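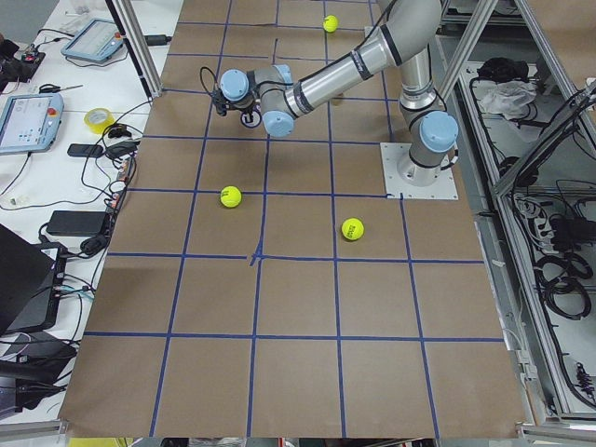
Covmont students teach a robot to pick up after the tennis team

COVMONT, 3 September 2024 – The tennis team at Covmont College loses a lot of balls. It loses them over the fence, under the bleachers and, in one case still discussed with some heat, in the president's birdbath. This year a group of students in the college's automation class has decided to do something about it, starting with the balls that are easiest to find, namely the ones lying on a table directly under a robot.

The project is called Virkurau. Lihua Tian, the second-year student who leads it, says the name was chosen by vote late in the evening and that she was outvoted. The class uses one silver arm with light blue caps on its joints, a black gripper, a table covered in brown paper and a good deal of blue tape. The goal is for the arm to find a tennis ball anywhere within reach, pick it up and put it in whichever square of the taped grid it has been told to use. By the end of the term it is supposed to do this without a student saying "left, left, no, your other left."

"People hear robotics and they picture something walking around," said Homa Bahrami, who teaches the class and has done so since the college had a budget for it. "Then they come in and it's masking off squares for an afternoon. A few of them drop the course right there. The rest turn out to have strong opinions about tape."

The opinions are on record. The first grid, laid in June by an advance party of two students, was redone after Farzad Shirazi checked it with a carpenter's square and found that it leaned. He relaid it himself, checked it again and has asked that people not put their elbows on it. The small cross at one of the intersections is his too. It marks the point from which the software measures everything else, and visitors are asked not to touch it, pick at it or ask whether it's supposed to look like that.

So far the arm has made 552 logged attempts at picking up a ball. The log, kept by Rosine Guillot in a spreadsheet with more columns than anyone requested, sorts the failures by type. There is "missed," "pinched," "pushed" and "rolled," and there is a column headed "other" that Guillot prefers to go over in person. Rolling is the big one. A tennis ball on flat paper has very little reason to stay where it is, and a gripper that arrives slightly off to one side gives it a reason to leave.

Guillot's fix was to have the arm come straight down with the fingers well open and close them slowly. It works better. It's also slow enough that the class has started bringing snacks.

A second group thinks the whole approach is too timid. Firouzeh Ranjbar and her lab partner want the arm to take a fresh look at the ball just before the fingers close, and to correct itself if the ball has moved. Their version, known as Solano, lives on its own branch of the code and is loaded on alternate days under an agreement that took longer to negotiate than either program took to write. Ranjbar says hers is the more elegant of the two. Tian says elegance will be measured in balls.

It will be, as it happens. Covmont is one of 19 schools entered in the Ghasemi Cup, a regional student contest in which each team's arm has to clear a table of small objects chosen by the judges. Teams aren't told what the objects are until the morning of the event. Last year it was lemons, and several schools that had spent months on wooden blocks went home early. Bahrami's view is that a class that can manage a tennis ball can manage a lemon. The class has asked to see some lemons anyway, and the request is with the purchasing office.

Each team gets two runs at the table and keeps the better score. Speed counts, but so does where things end up, and a ball dropped on a line scores nothing at all. Shirazi read that rule aloud to the class twice.

The mood in the lab is otherwise good. The arm has been given a polite list of places it may not go, which includes most of the side table where the controls and a great many black cables are kept. Students rotate through the job of standing near the red stop button, considered the dullest post in the room and also the only one with any real authority. Tian has held it most often. She has pressed it in earnest once, when a typing mistake sent the arm off confidently in the direction of the ceiling.

The tennis team, for its part, has been generous with supplies. Its coach handed over a bag of balls that were past their best for play and asked when the robot would be coming out to the courts. Bahrami explained that the arm is bolted down. The coach asked whether the courts could be brought to the arm. That conversation is continuing by email.

For the time being the students are working on a smaller question, whether to put out several balls at once or stick with one until the numbers improve. Guillot favors several, on the grounds that the judges certainly will. Ranjbar agrees with her, which neither of them seems comfortable about. With more than one ball on the paper the arm has to choose where to begin, and at the moment it likes whichever ball is nearest. If two are close to the same distance it has been known to set off for the first, think better of it and hover between them. Guillot has added a column for that as well. It's headed "undecided."

The lab is open to visitors in the afternoons while classes are in session. Sign in at the engineering desk, leave drinks outside and keep behind the yellow line on the floor by the door. Students thinking of joining for the spring term should talk to Bahrami before registration closes. No experience with robots is required, though Shirazi would like it known that he'll be asking about tape.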